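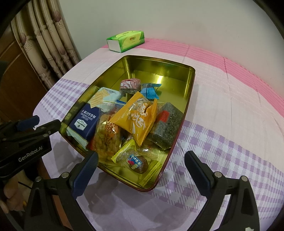

Figure 1. Individually wrapped snacks in a metal tin with a gold-yellow interior, on a covered table.

Tridberg Institute of Hospitality
Guest Services and Housekeeping, Course HS 229
Handout 3: The Shared Snack Tin

Purpose of this handout

Guest lounges, staff rooms and waiting areas often offer a small selection of packaged snacks. The selection is inexpensive, but guests notice its condition. This handout sets out the practice taught in this course for choosing, arranging, labeling and maintaining a snack tin. Students should read it before the July practical and bring it to the Mekinis teaching lounge, where the practical is held.

1. Choosing the container

A rigid metal tin with a lid is preferred for mixed snacks. It protects brittle items from being crushed, wipes clean easily and can be closed at the end of service. Rounded corners are easier to clean than square ones, where crumbs collect. A light or polished interior makes small items easier to find. The tin in Figure 1 has this kind of interior, and the bright walls remain visible at the end that is mostly empty.

Glass bowls are acceptable at a staffed counter. Open baskets are suitable for fruit but should not be used for crackers or candy in a self-service area, as small items slip through or lodge in the weave.

A tin used for food must not also be used for tea, sewing supplies or stationery. Odors remain in a closed container for a long time, and thin wrappers offer limited protection.

2. Selecting the contents

All items in a self-service tin must be individually wrapped. Loose cookies, nuts and cut cake belong on a covered plate with tongs and are treated in Handout 4.

A useful selection offers a range of flavor and texture. At least one plain, salty item should be included for guests who do not care for sweets. Sea salt soda crackers, seen on the left in Figure 1, serve this need well. Fried dough twists (麻花, mahua) are crunchy and keep their shape in a bag, though they break if heavy items are placed on top of them. Smaller sweets fill the gaps and suit guests who want only a taste.

Strong-smelling items, chocolate in warm weather and anything requiring refrigeration should be left out.

3. Arranging the tin

Place the largest packages first, along the walls. Long packages may stand or lie at a slant, provided the name of the product can be read. Block-shaped snacks should be set against a side wall, where they stay upright. Light packets go on top and in the middle. The smallest sweets are added last.

Do not fill the tin to the rim. The lid must close without pressure, and a guest should be able to lift out one item without moving the rest. Some open floor in the tin is acceptable during service. When more than half of the floor is exposed, the tin should be refilled or the contents moved to a smaller container.

Where possible, turn printed names toward the side from which guests approach. On a table reached from all sides, the direction is left to the attendant's judgment.

4. Labels and allergens

Items are often removed from a larger outer package before they are placed in a tin, and the ingredient list may be printed only on that outer package. The attendant must keep the outer package, or a clear copy of its ingredient panel, until the last item has been taken.

A card beside the tin should list each product by name in English. Products labeled in another language require particular care. An attendant who cannot read the label should not guess at the contents from the color or shape of the snack. Ask the supplier for a translated ingredient list and leave the product out until one is received. The Bùi supply list, available at the lounge desk, gives translated ingredients for the products used in this course.

Wheat, milk, egg, soy, peanuts, tree nuts and sesame must be marked on the card whenever they are present.

5. Daily care

Before opening: Wipe the table covering and the outside of the tin. Check every wrapper for tears, open seams and crumbs. Discard any item that is not fully sealed. Check dates.

During service: Look at the tin at each round. Remove empty wrappers left by guests. Straighten the contents if needed.

After closing: Put on the lid and store the tin in the Stosano cabinet, away from cleaning products.

Once a week, empty the tin completely, wash it with warm water and mild soap, and dry it thoroughly before refilling. Older stock goes back on top so that it is taken first. Enter the work on Form 198.

6. Preparation for the practical

Each pair of students will receive an empty tin, a box of mixed snacks and blank cards. The pair will sort the box, set aside unsuitable items, arrange the tin and write the card. Up to 3 items in each box will have a damaged wrapper or a passed date. Students should be ready to explain the placement of any item when asked.

Hair must be tied back and hands washed before the box is opened. Students with a food allergy should inform the course office in advance, extension 3656, so that a suitable box can be prepared.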